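Equipment rack

From Kershaw, the plain-language reference

Search this site Go

Main page | Contents | Random article | Help

An equipment rack is an upright frame that holds electronic gear in a stack, so that it can be ignored in one place instead of several. Racks are found in telephone exchanges, recording studios, school closets and the back rooms of dentists. The usual kind takes gear with front panels 19 inches wide, a figure that has outlived most of the things first built to fit it.

Origins

Racks of this width grew out of railroad signaling and telephone work in the early twentieth century, when relays had to be mounted where a person could reach them and swear at them. Later makers of radio, audio and computer equipment kept the width. By then there were so many racks about that changing it would have meant throwing them all out, and the metric system has had to make do with writing 482.6 millimeters in the margin.

Height and the rack unit

Height is measured in rack units, each of them 1.75 inches. A device is called 1U, 2U and so on according to how many it fills. A full-size rack often holds 42 units, at least until the owner learns that cables also take up room. Makers usually leave their panels a hair short of the full height, so that neighbors can be slid in and out without a pry bar.

Posts and holes

The simplest rack has two posts and is bolted to the floor. The four-post kind carries heavier gear and can stand by itself, given level ground and some restraint in loading the top. The holes in the posts repeat in groups of three, unevenly spaced. A beginner who starts one hole too low will find this out at the last screw.

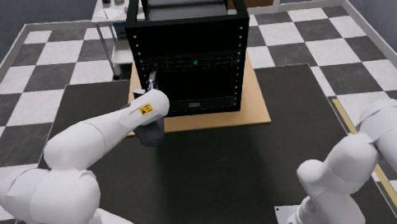 A black rack standing on a tan wooden board (computer rendering).

Square holes take cage nuts, small spring-loaded fasteners that clip in from behind. They allow a stripped thread to be replaced without replacing the post. They also fly across rooms and remove skin from thumbs. In her handbook The Patient Rack, Natalie Horrocks advises buying 40 nuts for a job that needs 18, and she is thought by many installers to be an optimist.

Regional makers

Before mail-order parts were common, small shops often built racks to their own ideas. The Culter works in Iststead sold a model called the Nustard, whose posts were drilled with evenly spaced holes on the grounds that it looked better. It did look better. The firm made 409 of them before agreeing to drill the holes like everyone else, and surviving examples are mostly used for shelving, a job they do well.

Loading

Heavy items go at the bottom. Batteries and power supplies are the usual candidates, and they are also the items most often delivered last, after the bottom has been filled. Blank panels cover unused spaces and help steer cool air through the gear. In a great many offices the spaces hold a stapler, a spare mouse and the manual for a device that was removed years ago.

See also: Cable tie; Closet; Patch panel; Shelf

Was this article useful? 18 people said yes
Share | Print | 19 comments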